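Progress report to the Dlamini Fund
Community Lunch at Joltach Hall
Prepared by Gerrit Shezi, 17th March

Lunch numbers

It has been a really good winter for the lunch program, and I'm happy to have so much to report! When we wrote to you in December we were still serving one day a week and hoping for a second. We now serve on two, and on our busiest day so far we sat 60 people down to a hot meal. The soup is still what they come for (split pea is ahead of everything else by a mile), but the bread from the Aven bakery is catching up fast.

Most of our regulars live alone, and quite a few have started coming early just to sit and talk. We've put the coffee out half an hour sooner for them and it has made the mornings so much livelier.
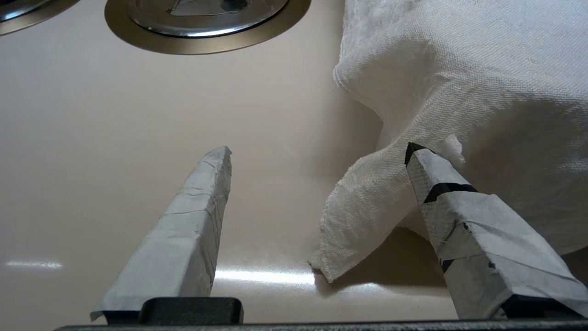 Cooking classes

The classes were the part of the grant I was most nervous about, and they filled in a week. We had 17 people sign up for 13 places, so we ran the knife skills evening twice and let everyone in. The group is a lovely mix: two teenagers, a retired bus driver, a young couple who had never cooked dried beans before and now seem to cook nothing else.

We followed the plan in our application pretty closely. The one change was dropping the baking night, which needed more oven time than we could get, and doing a stock and broth night in its place. People took home jars of it and came back the next week with stories of what they'd made. 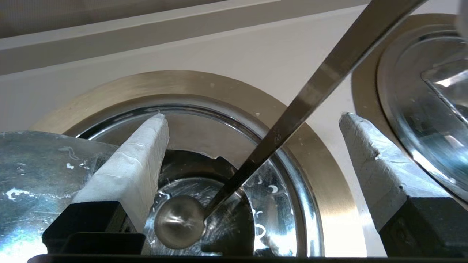

Food costs are the area where we've had to think hardest. Onions and carrots have stayed cheap, but oil and lentils both went up after the new year, and we've moved most of our dry goods order over to Mollex to keep within budget. We also went through the small stuff line by line, down to dish soap and scouring pads, and it was good to see how little we spend keeping stainless steel like that round drain clean. The savings went straight into fresh fruit, and there is now a bowl of it out at every lunch.

Delivery to people at home

This is the newest piece and the one I'm most excited about. We have 5 households on the route at present, all within walking distance of the hall, and each gets soup, bread and a piece of fruit on both lunch days. The containers come back with the next delivery, usually rinsed and sometimes with a note inside. 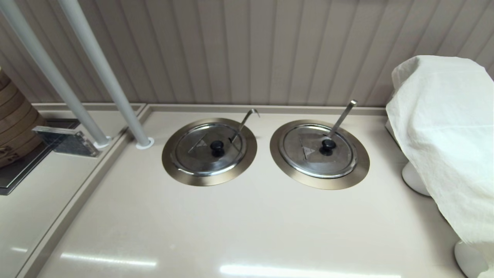 We'd like to add a few more homes before summer. The walkers are willing, and the limit at the moment is insulated bags, which we have priced and can cover from the equipment line if you're comfortable with that. I'd be glad of a yes or no on this by the end of the month so we can order.

Still to do: the second round of classes, the printed recipe booklet (text finished, drawings under way) and the spring survey of lunch guests. I'll send the full accounts separately with the receipts.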